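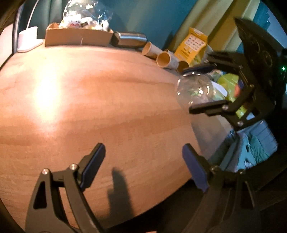 Keeping a pair of hand-held grippers in good order has turned into something close to a craft at the Durnlow workshop, where the small crew has spent most of the fall rewriting its upkeep routine for the twin-gripper table it calls Miah. The table is an ordinary one, and a crowded one too, with paper cups lying on their sides, a metal cylinder, a long low cardboard box and a bright yellow-green package all gathered toward the far edge and the right. The tools that work over it are where the care goes. Each has two jaws on black linkages, and on the nearer one you can pick out the blue pads on the inner faces of the fingertips and the round metal screws at the joints, which are the parts the new routine looks after most closely.

The routine was first pinned up in September as a single sheet, and it has grown since then, as these things do. It now covers the pads, the pivot screws, the linkages and the little cameras that ride on the tools, and it takes the crew 46 minutes to get through both grippers from start to finish. That may sound like a long time to spend on two things you can pick up with one hand, but the workshop reckons it used to lose whole mornings to a jaw that had drifted a hair out of line with its partner, and everyone seems glad to make the trade.

The pads come first. They are wiped with a damp lint-free cloth and left to dry with the jaws open, and then each one is pressed with a thumb along its whole length to feel for a loose corner. A pad that lifts at all is taken off, the backing is cleaned down to bare metal or plastic, and a new pad goes on and sits under a light clamp until the next day. Durnlow used to change pads only when they looked worn. The old service log, a fat green binder that has survived two moves and a leaking roof, showed the last three sets going 564, 443 and 1,169 grips before they began to let things slide, and after looking at a spread like that the crew decided to go by feel and by a weekly slip test, and to stop guessing from the color.

The slip test is a homely business. A light plastic container is picked up by its sides, held over the table, and the tool is tipped slowly one way and then the other. If the container creeps, the pads go back under the cloth and the test is run again. Light, smooth, see-through things were picked for this on purpose, as they are easy to squash and just as easy to drop, and a worn pad will give itself away on one of them long before it does on a carton or a can.

After the pads come the screws, and here the workshop has changed its mind about a few things. The joints were once snugged up every single morning, which over the summer left one jaw so stiff that the trigger had to be squeezed with real effort. Now each pivot is checked by moving the finger gently from side to side. If there is play, the screw gets a small turn – an eighth, no more – and the jaw is opened and closed ten times before anybody touches it again. A dab of low-strength thread locker goes on only when a screw has been taken all the way out. The two sides of a gripper are always done together, left then right, so that the tips still meet in the middle when the trigger is pulled.

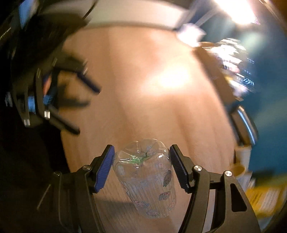

Iltton, which keeps two similar tables going with a rather smaller crew, has been trying the Durnlow sheet since October and is mostly in favor, though it wrote back to say that the eighth-turn rule was too cautious for its older linkages, and that it would like to see the cable check moved up to the top of the page, seeing that a tired cable had cost it more time this year than all of its pads put together. Durnlow has taken the point about cables and moved that check to second place. The eighth of a turn stays as it is for now, with a note in the margin for anyone working on older tools.

There is a camera step as well, and it is a short one. The lens is blown clean with a rubber bulb and then wiped, and the mount is pressed lightly to be sure that it hasn't worked loose. The tool is then held over the table with its jaws open, and someone checks on the monitor that both fingertips show at the bottom of the view, one on each side. If one of them has wandered, the mount is set again before any work starts. Glare from the lamps is looked at in the same few minutes, and the crew admits it has not settled on a good answer there – a matte cloth helped, but it wrinkled and caught on the fingertips, so it has gone back in the drawer.

Spares live in a shallow tray near the door, with pads in one half and screws in the other, sorted by length. The workshop asks that anyone who uses the last of something write it on the sheet before going home.

A cleaned-up version of the routine, with Iltton's changes worked in, goes to the Flaltstead shop in November, where it will be tried on a third pair of grippers over the winter. Copies can be had by asking at the Durnlow front desk any weekday before 4 p.m.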